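Drandex simulation cell: fault review
Minutes of the meeting held 15 June 2026
Reading time: 6 min

1. Purpose

The meeting was called to review the repeated protective stops and missed grasps in the tabletop task set built by Stirnemby for the Drandex project. All work covered below is in simulation. No hardware was run.

2. Minutes of the previous meeting

Accepted with one correction. Under item 4, "joint limit" should read "joint speed limit."

3. Fault summary

The arm is commanded to approach from above, close the two-finger gripper on the target, lift, and return to the start pose. In the last batch, 12 runs ended early. Of these, 8 were stopped by the contact monitor during the approach. The rest reached the end of the script with nothing in the gripper and were logged as complete. The second group was judged the more serious, as the result file gives no warning and the runs were passed on to Pultby for scoring.

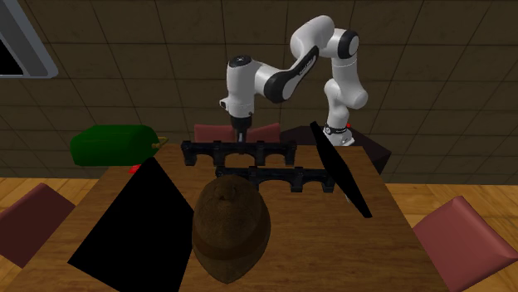 Logs for the stopped runs show a vertical force above the set limit before any close command was sent. The wrist was still moving down at approach speed. The planner had the target height from the task file, and the physics engine was using the collision shape. The two values did not agree. For arched or open parts, the collision shape had been simplified to a solid hull during import, and the hull stands higher than the part as drawn at several points along its length.

It was noted that the mismatch had been reported in October against an earlier part library. The report was closed when that library was retired. The import settings were carried over to the new one without review.

4. Wrist view

The contact monitor does not use the wrist view. The grasp check does. It compares the region between the fingers before and after the close command and returns a pass if the difference is above a threshold. The threshold was set on light-colored parts. With dark parts and low light the check is close to useless in both directions. 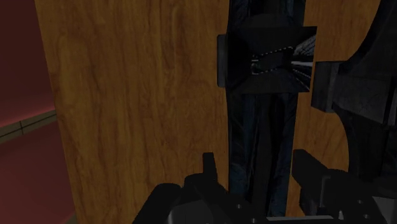 Raising the light level in the simulator was discussed and set aside. It would change the results for every task in the set and would leave the check itself as it is. The preferred fix is to read finger width at the end of the close command and fail the run if the fingers reach the fully closed stop. Finger width is already in the log at each step, so no new signal is needed.

A second point concerned the lift. The script does not test finger width again after lifting, and a part dropped on the way up is therefore scored the same as a part held. A second reading will be added at the top of the lift.

5. Stop behavior

After a protective stop the script waits 2 seconds, clears the fault, and moves on to the next waypoint. The meeting agreed this is not acceptable even in simulation. The same script is meant to be moved to the real cell, where a fault must be cleared by a person at the panel. The automatic clear will be removed. A stopped run will end with the arm holding position, the gripper state unchanged, and the run marked as failed. 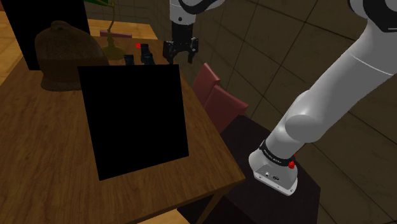
Demchenko objected that ending every run at the first stop would make the nightly batch too short to be of use, and asked for the scene to be reset and the next run started without an operator. This was accepted on the condition that the reset reloads the whole scene and never resumes from the stopped pose.

6. Actions

6.1 Re-import arched and open parts with split collision shapes. Compare heights with the task file before release.
6.2 Add finger width readings after close and after lift.
6.3 Remove the automatic fault clear. Add full scene reload between runs.
6.4 Withdraw the affected batch from Pultby scoring and mark it as invalid.
6.5 Reopen the October report and link it to these minutes.

Transfer of the script to the real cell is on hold until 6.1 to 6.3 are closed.

7. Other business

The log viewer still shows force in the wrong frame after a tool change. Carried over.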